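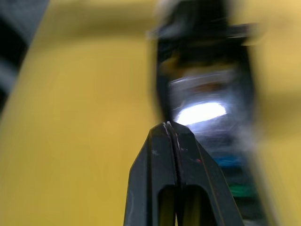

Merberg Library Opens Its New Reading Rooms With a Sunday Full of Stories

MERBERG - After a long winter of dust sheets and detours, the Merberg Public Library will open the doors of its new reading rooms this Sunday at 10 a.m., and everyone in town (and anyone passing through!) is warmly invited to come in, find a chair and stay as long as they like.

The new wing adds 3 reading rooms to the old building on Rillel Street, along with shelf space for the local history collection, which has spent far too many years in boxes in the basement. Families who have given letters, farm ledgers and school yearbooks over the years will finally be able to see them out where they belong.

The work was paid for in large part by a gift from the Samarakoon Fund, together with donations from 359 households in Merberg and Hedent. The library is deeply grateful for every one of them, from the largest checks to the envelopes of coins that came in from the elementary school.

"We have wanted this for so long that it still feels a little strange to have the keys," the library said in a statement. "Please come and sit in the window seats. They were argued over a great deal, and we think they came out beautifully."

Story time for younger children begins at 11 a.m. in the Hedent Room, with a second session after lunch. The first 500 visitors will receive a cloth book bag, and the Friends of the Library will be serving coffee, cider and more kinds of pie than is probably sensible until the doors close at 4 p.m.

Admission is free and no library card is needed, though staff will be glad to sign up new members at the front desk. Parking is available behind the building and, for the day, in the lot of the Rillel Street church. The side entrance has a ramp and will be open all day.

Regular hours resume on Monday morning. Questions about the opening or the local history collection may be brought to the front desk.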